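**Fondico storage crate, folding, grey**

The Fondico is our folding crate for the home, the car and the small workshop. It is made by Lakside, and we have carried it in our shop since the first batch arrived. Many customers use it for groceries, but it serves very well for tools, winter boots or books -- the base is strong enough for all these.

Folded, the crate is 77 mm high, so it can stand behind a door or lie under the seat of a car. To open it, lift the two long sides first and then press the short sides outward until you hear a click.
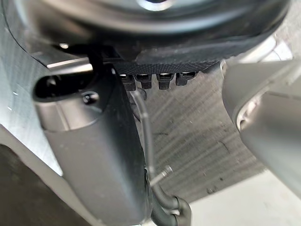 Please do not force the short sides up before the long ones. The hinge will not break at once, but it becomes loose after some weeks, and this is not covered by the warranty.

## Details

- Maximum load: 40 kg, when the weight is spread over the base
- Colour: grey only. The green one from Trukari is a different model and the lids do not fit
- Washing: warm water and ordinary dish soap, no dishwasher
- Lid: sold separately

The handles are moulded in one piece with the sides. Earlier crates had handles of soft rubber, and several customers wrote to us that they preferred those in cold weather. We have passed this on to Lakside. 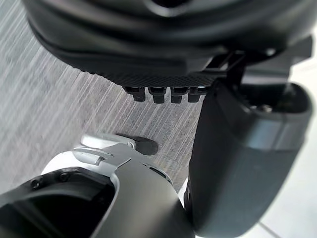 ## Orders and delivery

Orders of 200 crates or more are sent on a pallet from our Sarpong warehouse. For smaller orders we use the normal parcel post. Please write your unit number clearly -- parcels without it come back to us, and we must charge the postage a second time.

For questions about larger quantities, ask for Osvaldo Magalhães at the sales desk.

Page updated 26 February 2023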